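Do Robots Really "Learn"?
By Brisa Cisneros
January 27, 2022

You have probably heard someone say that a robot "taught itself" to do a job. Grown-ups say it on the news, and toy boxes say it too. I write about machines for a living, and whenever I hear it I want to ask the same thing: taught itself from what?

Most of the time, the answer is examples. Piles of them. A person sits down and steers the robot through a job from start to finish while a computer saves what the cameras see and how the robot moves. Then the person does it again. And again, until lunch.

A company called Gradbridge is collecting examples like this for small electronics jobs. One of them sounds easy. Pick up a wire with a loop at the end and bring the loop to the right spot on a circuit board.
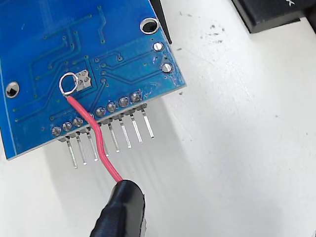
Try something like it at home with a piece of string and a pair of kitchen tongs. Make a loop in one end of the string, hold the other end with the tongs, and try to lay the loop over a coin. The string flops. It swings left when you want it to go right. You can fix that without thinking much, because you have been handling floppy things since you were a baby (socks, noodles, shoelaces). A robot has none of that practice. If it is going to copy you, it needs to be shown.

One try, saved from beginning to end, is called a demonstration. Gradbridge had 784 of them for the wire job when I asked. That's a lot of wire! But is it enough?

I'm not sure, and I don't think you should be sure either. Suppose you learned to ride a bike, but only in your own driveway, and only going straight. Would you say you can ride a bike? A robot's examples can be like that driveway. If the board is always in the same place and the light is always the same, the computer may learn the place and the light, and not much about wires. Move the board over by the width of your hand and the robot might reach for nothing at all.

So good collectors change things on purpose. They turn the board. They start the wire somewhere new. They keep some of the messy tries too, where the person had to back up and have another go, so the computer gets to see how a mistake is fixed.

Cameras cause trouble of their own. A camera gives the computer a flat picture made of colored dots, and the computer has to work out which dots matter. Color can help. A red wire on a white surface stands out nicely, but the loop at its tip is bare silver, and it is thin, and that's the part the robot needs to find. There's even a faint pinkish glow on the white near the wire. You would ignore a glow like that. A computer doesn't know it's allowed to, unless its examples have taught it that glows come and go.
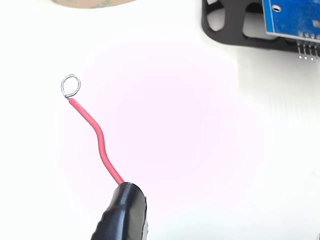
Two other groups, Tokness and Reswood, say their robots can learn a new job from far fewer examples. Maybe they can. When I read a claim like that, I ask two questions. How many times did the robot try? And how many of those tries worked? A video of one good try can't answer either. If I filmed myself throwing socks at the laundry basket all afternoon, I could show you one amazing shot too. Look at the metal pins sticking out from the blue board and think how close together they are. A robot that is "nearly right" around parts like those could still be wrong.

I'm not saying robots can't learn. Something does change inside the computer when it works through all those demonstrations, and "learning" is a fair enough word for it. But a person's hands did the job first, hundreds of times, and the toy box usually leaves that out.

Words to know

Demonstration: one saved example of a person guiding the robot through a job.

Circuit board: a flat board with metal paths that carry electricity between parts.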